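Baking Science, Unit 3: Egg White Foams

Scope. The unit covers how egg white foams form, how sugar changes them, and why baked meringues weep or crack. The Prurkley lab sheet is due Friday.

Formation. Whipping pushes air into the white and unfolds part of its protein. The unfolded protein gathers at the surface of each bubble and links into a thin film. Fat competes for the same surface. Traces of yolk lower the final volume and slow the whipping.

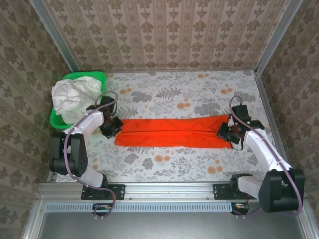

Fig. 1. Orange garment laid across a botanical-print cloth, two robot arms.

Sugar. Sugar dissolves in the water of the film and thickens it. Drainage slows and the foam holds longer. Added too early, sugar also delays unfolding, and whipping time goes up. Start adding it at soft peaks, in small amounts. Rub a little foam between two fingers; grains mean the sugar has not dissolved.

Acid. Cream of tartar lowers the pH and limits overlinking of the protein. An overwhipped white looks dry and lumpy and leaks liquid. It cannot be fully restored.

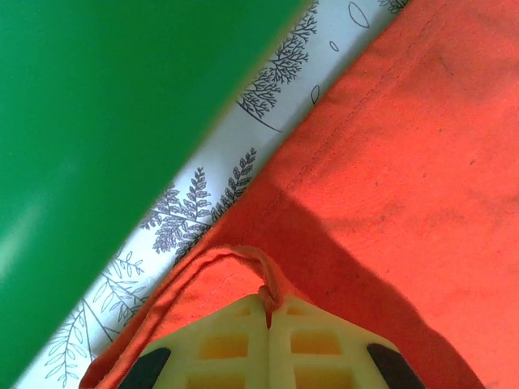

Heat. In the Swiss method, whites and sugar are warmed together over water to 70 °C, then whipped until cool. Stir during warming so that the edges do not set. The Italian method uses hot syrup poured into a moving foam. The French method uses no heat before baking and gives the least stable foam of the 3.

Weeping. Liquid under a pie meringue comes from undercooked foam at the base. Beads on top come from overcooking. Spread the meringue on hot filling and seal it to the crust.

Reading: Stokton notes, section 2.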